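Filtering Duplicate Detections Before the Pick Planner

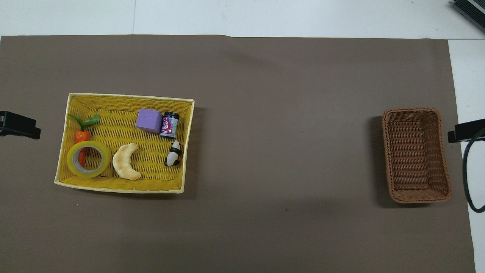
Start state of the sorting task: six objects in the yellow tray, empty basket on the right.

In this tutorial we clean the detector output in Jetov before it goes to the planner. You need a working Conex camera node and one recorded log. Mine has 4,000 frames.

1. Open the log and run the detector with default settings. Look at the carrot and the tape roll first. They overlap, so the detector often gives one box for both.

2. Set merge_boxes to false in the perception file. Restart the node — a reload is not enough.

3. Set min_track to 9. An object must now be seen in 9 frames in a row before the planner receives it.

4. Draw the source region around the tray only. If the region also covers the basket, the planner will try to pick again the objects it already placed.

5. Run the log again and compare. With my settings, 3,662 frames gave the correct list of six objects. Most of the others missed the jar beside the purple cube.

If the jar is still missing, lower the mask threshold one step and repeat from step 5.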